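Haltar Regenwassertank 913
Aufstellen und Inbetriebnehmen

Kapitel 3: Standort, Anschluss, erste Füllung

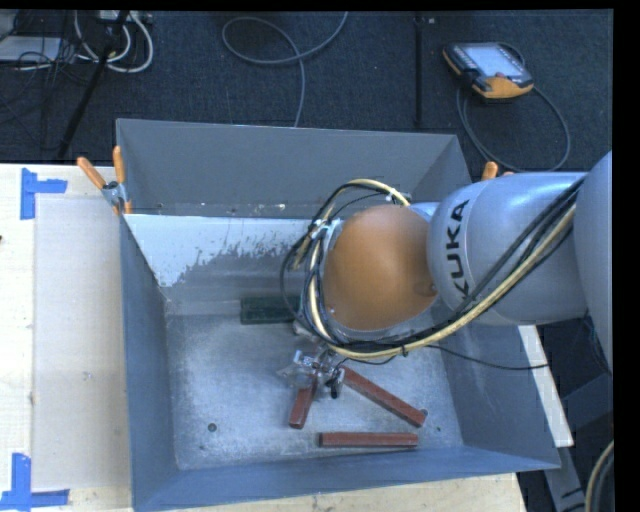

Abb. 3-1: Offene graue Metallwanne auf hellem Holztisch, rechts der Arm mit Kabelbündel.

Sie haben Kapitel 2 gelesen oder überblättert. In beiden Fällen steht jetzt ein Tank in Ihrer Einfahrt, und jemand aus dem Haushalt hat bereits gefragt, ob der dort bleibt. Er bleibt dort nicht. Leer lässt er sich von zwei Personen tragen, voll von keiner, weshalb die Reihenfolge der Abschnitte in diesem Kapitel ernst gemeint ist.

3.1 Standort wählen

Der Tank braucht ein Fallrohr in Reichweite, einen ebenen Untergrund und möglichst wenig Mittagssonne. Die meisten Gärten bieten zwei dieser drei Dinge. Verzichten Sie im Zweifel auf den Schatten. Algen sind lästig, ein kippender Tank ist ein Versicherungsfall.

1. Stellen Sie den leeren Tank probeweise an die vorgesehene Stelle.
2. Prüfen Sie, ob der Auslaufhahn frei zugänglich ist und eine Gießkanne darunter passt. Nehmen Sie dafür Ihre eigene Gießkanne und nicht die, die Sie sich noch kaufen wollen.
3. Öffnen Sie alle Fenster und Türen in der Nähe einmal ganz. Das Kellerfenster auch.
4. Markieren Sie den Umriss mit Sand oder Kreide.
5. Tragen Sie den Tank wieder weg.

Hinweis: Schritt 5 wird gern ausgelassen. Abschnitt 3.2 lässt sich mit Tank auf der Fläche nicht durchführen, auch nicht, wenn man ihn »nur kurz anhebt«.

3.2 Untergrund vorbereiten

Rasen ist kein Untergrund. Rasen ist etwas, das unter Last nachgibt, und zwar auf der Seite, auf der Sie es nicht bemerken. Geeignet sind Gehwegplatten auf verdichtetem Splitt, eine gegossene Betonfläche oder der als Zubehör erhältliche Sockel Cormier.

1. Heben Sie die markierte Fläche aus, auf jeder Seite eine Handbreit größer als den Tank.
2. Füllen Sie Splitt ein und verdichten Sie ihn lagenweise. Hüpfen gilt nicht als Verdichten.
3. Verlegen Sie die Platten dicht an dicht.
4. Legen Sie die Wasserwaage in Längsrichtung, in Querrichtung und über beide Diagonalen auf.
5. Korrigieren Sie, was zu korrigieren ist, und wiederholen Sie Schritt 4.

VORSICHT
Der Tank darf nicht mit Keilen, Brettchen, Bierdeckeln oder gefalteter Pappe ausgerichtet werden. Punktlasten führen am Boden zu Spannungsrissen. Schäden dieser Art erkennt der Kundendienst am Abdruck, beim Bierdeckel gelegentlich samt Brauerei.

3.3 Fallrohr anschließen

Sie benötigen die Bügelsäge, eine Feile, den Filtersammler Pravemow, den beiliegenden Schlauch und die Lochsäge mit 55 mm Durchmesser. Die Lochsäge liegt nicht bei. Sie lag früher bei, dann haben sich Kunden beschwert, sie hätten nun zwei.

1. Halten Sie den Filtersammler außen an das Fallrohr. Seine Unterkante liegt auf Höhe der Oberkante des späteren Wasserstands, also auf Höhe der erhabenen Linie am Tank. Den Sockel mitrechnen.
2. Zeichnen Sie beide Schnitte an.
3. Messen Sie nach.
4. Sägen Sie zuerst den unteren, dann den oberen Schnitt. Bei umgekehrter Reihenfolge schwingt das Rohr beim zweiten Schnitt mit und die Kante wird wellig.
5. Entgraten Sie beide Kanten mit der Feile. Zinkblech ist nach dem Sägen scharf, Handschuhe sind hier keine Empfehlung.
6. Setzen Sie den Filtersammler zuerst auf das untere Rohrende, schieben Sie ihn nach oben und lassen Sie ihn ein Stück zurückgleiten, bis er beidseitig gefasst ist.
7. Bohren Sie das Zulaufloch im Tank an der vorgeprägten Stelle, niemals daneben. Die Prägung auf der Rückseite ist für den Überlauf bestimmt und bleibt zu, sofern Sie nur einen Tank betreiben.
8. Drücken Sie die Gummidichtung in das Loch, mit dem breiten Rand nach außen. Etwas Spülmittel hilft.
9. Stecken Sie den Schlauch auf beide Stutzen und ziehen Sie die Schellen handfest an.

Hinweis: Der Schlauch soll zum Tank hin leicht fallen. Hängt er durch, bleibt Wasser in der Senke stehen, das im Sommer riecht und im Winter friert. Kürzen Sie ihn lieber einmal richtig. Wer ihn zu kurz geschnitten hat, findet die Bestellnummer in Kapitel 7; sie ist die meistbestellte im ganzen Kapitel.

Hinweis für Mieter: Das Fallrohr gehört in der Regel nicht Ihnen. Fragen Sie vor Schritt 4.

3.4 Auslaufhahn montieren

Der Hahn wird von außen eingeschraubt und von innen gekontert. Für »von innen« muss ein Arm durch die Deckelöffnung. Wählen Sie im Haushalt die Person mit dem längsten Arm und der größten Geduld. Das sind meistens zwei verschiedene Personen, dann entscheidet der Arm.

1. Wickeln Sie Dichtband im Uhrzeigersinn auf das Gewinde, mit Blick auf das Gewindeende.
2. Schieben Sie die flache Dichtung auf.
3. Drehen Sie den Hahn ein, bis er anliegt und der Auslauf nach unten zeigt.
4. Setzen Sie innen die zweite Dichtung und die Kontermutter auf und ziehen Sie die Mutter von Hand fest.
5. Schließen Sie den Hahn. Er wird in offener Stellung geliefert.

VORSICHT
Keine Rohrzange verwenden. Das Gewinde ist aus Kunststoff und verzeiht genau eine Umdrehung zu viel, manchmal auch die nicht.

3.5 Erste Füllung

Warten Sie nicht auf Regen. Füllen Sie zunächst mit dem Gartenschlauch, und zwar nur bis eine Handbreit über den Auslaufhahn. Eine undichte Stelle bemerkt man so am Nachmittag im Trockenen und muss sie nicht um 3 Uhr nachts mit der Taschenlampe suchen.

1. Spülen Sie den Tank kurz aus. Bohrspäne verstopfen den Hahn zuverlässig.
2. Füllen Sie bis zur genannten Höhe.
3. Trocknen Sie Hahn und Dichtung außen mit einem Tuch ab.
4. Warten Sie eine Stunde. Ein Stuhl ist nicht im Lieferumfang enthalten.
5. Fassen Sie mit dem Finger unter die Dichtung. Ist sie trocken, legen Sie den Deckel auf und verriegeln ihn mit einer Vierteldrehung. Ist sie feucht, lassen Sie das Wasser ab und wiederholen Sie Abschnitt 3.4.
6. Stellen Sie den Hebel am Filtersammler auf »Sommer«.

WARNUNG
Der Deckel muss immer verriegelt sein, auch bei leerem Tank und auch, wenn Sie gleich wiederkommen. Kinder und Tiere können durch die Öffnung in den Tank geraten und sich nicht selbst befreien. In diesem Punkt versteht die Anleitung keinen Spaß.

Regenwasser ist kein Trinkwasser. Kennzeichnen Sie den Hahn mit dem beiliegenden Aufkleber. Der Aufkleber haftet nur auf sauberer, fettfreier Fläche, und das Spülmittel aus Abschnitt 3.3 zählt nicht als sauber.

3.6 Wenn etwas nicht stimmt

Es regnet, aber der Tank wird nicht voller.
Der Hebel am Filtersammler steht auf »Winter«. Falls nicht: Laub im Sieb. Falls auch nicht: Prüfen Sie, ob das Dach tatsächlich in dieses Fallrohr entwässert. Bei Doppelhäusern kommt es vor, dass man den Tank der Nachbarn hätte aufstellen sollen.

Wasser läuft am Fallrohr außen herunter.
Der Filtersammler sitzt verkehrt herum. Der Pfeil zeigt nach unten, in Richtung des Wassers.

Der Tank wölbt sich leicht nach außen.
Das ist bei voller Füllung normal. Wölbt er sich nur auf einer Seite, ist der Untergrund nicht eben. Siehe 3.2, insbesondere den Absatz mit den Bierdeckeln.

Der Hahn tropft im geschlossenen Zustand.
Späne im Ventil. Einmal ganz öffnen, kräftig laufen lassen, schließen. Hilft das nicht, Einsatz tauschen (Kapitel 7).

Das Wasser ist grün.
Der Tank steht in der Sonne oder der Deckel liegt nur auf. Gießen können Sie damit trotzdem, den Tomaten ist die Farbe gleichgültig.

3.7 Vor dem ersten Frost

Ab September lohnt ein gelegentlicher Blick auf die Nachttemperaturen. Ein gefrorener voller Tank ist nicht reparabel.

1. Hebel am Filtersammler auf »Winter« stellen.
2. Tank vollständig entleeren. Den Rest unterhalb des Hahns mit einem Becher ausschöpfen.
3. Hahn in offener Stellung belassen.
4. Schlauch abziehen und frostfrei lagern, an einem Ort, der Ihnen im Frühjahr wieder einfällt.
5. Deckel verriegeln.

Fragen zu diesem Kapitel beantwortet der Kundendienst in Gronduvstead. Für den Anschluss am Fallrohr ist Liette MacPherson zuständig, für Dichtungen und Ersatzteile Vernon Marchand. Halten Sie die Seriennummer bereit. Sie steht auf der Unterseite des Tanks und lässt sich nach dem Füllen nicht mehr ablesen, daher ist hier Platz, um sie vorher einzutragen:

Seriennummer: ______________________

Weiter mit Kapitel 4: Zwei Tanks verbinden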